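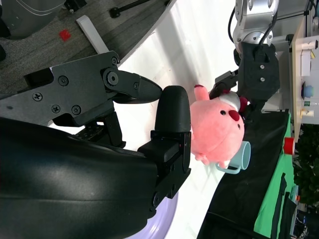
Monday, late. Feet up, shoes off, second bowl of cereal for dinner.

So the handoff planner finally has a name. I've been calling it "the thing" since November and it was getting embarrassing in code review, so as of this afternoon it's Nzioka, which is what the branch was already called, and now I have to go rename 500 log tags. Worth it! It deserves a name after the month it's given me.

The plush toy was the star again. I love that round pink thing and I also want to throw it out a window. Everything the planner believes about contact comes from assuming stuff has a surface, a real one, and then you hand it a fuzzy ball and the surface is wherever you happen to be pushing. The wrist view sees the outline of the fuzz. The fingers don't care about the fuzz, they care about whatever is underneath it. I spent most of the morning staring at wrist view stills with the fingertip almost on the toy, trying to decide where I would say contact starts, and I couldn't give the same answer twice. If I can't label it, I don't know why I expected the network to.

What I ended up doing was dumb and I like it. I took out the single contact distance and put in a band. Inside the band the controller stops trusting vision and starts listening to motor current, and it closes slowly until the current says something is pushing back. For the mug the band is nearly nothing. For the toy it's huge. Right now I set it by hand in a config file (yes, I know, I know) but the segmentation model already knows "soft" from "hard" most of the time, so it could hand the number over by itself. Tomorrow's problem.

The other half of the day went to the two arms arguing. Each one plans fine alone. Put them on the same object and one waits for the other to commit, and the other is waiting for the first one, and they both hover there like two people at a door. I had blamed the network for weeks. Nope, it was my own lock. The shared scene had one lock for reading AND writing, so whenever one arm was updating its idea of where the toy was, the other got nothing and fell back to "hold still and be polite." I split it in two and the hovering went away in the simulator. I ran 2,000 simulated handoffs over lunch and got 3 deadlocks, and all three of those were the same weird start pose with the elbows nearly touching. I'll take it. On the real arms I only had time for a few tries before I had to give up the table, so I'm not writing down a number and jinxing it.

Things I noticed and want to remember before I fall asleep: the mug handle still confuses the grasp scorer when the mug is on its side. It wants to grab through the handle, every time, like it's reading from a tea party manual. Also the wrist view gets really strange about scale up close. The finger takes up so much of the picture that auto exposure goes by the shiny black housing and blows out the white tabletop, and then the edge detector sees a table that just sort of stops. I should mask the hand before exposure is computed. Plonia has a setting for this, I'm almost sure, buried in the driver docs that read like they were translated through three other languages.

Oh, and the Wuvberg viewer crashed again while I was scrubbing through a log, and took my notes with it — which is the whole reason I'm writing in here tonight like it's the old days. I filed a ticket. It's my second one on the same crash. They closed the first as "cannot reproduce," and I can reproduce it by breathing.

Metside wants a demo video by the end of the month. I said sure in a voice that sounded a lot more confident than mine. They asked for "something with dishes" and I would rather show them the toy, to be honest with myself, but dishes is what pays.

To do tomorrow: exposure mask, soft/hard number from segmentation, the elbow pose, buy milk. The cereal situation was dry by the end.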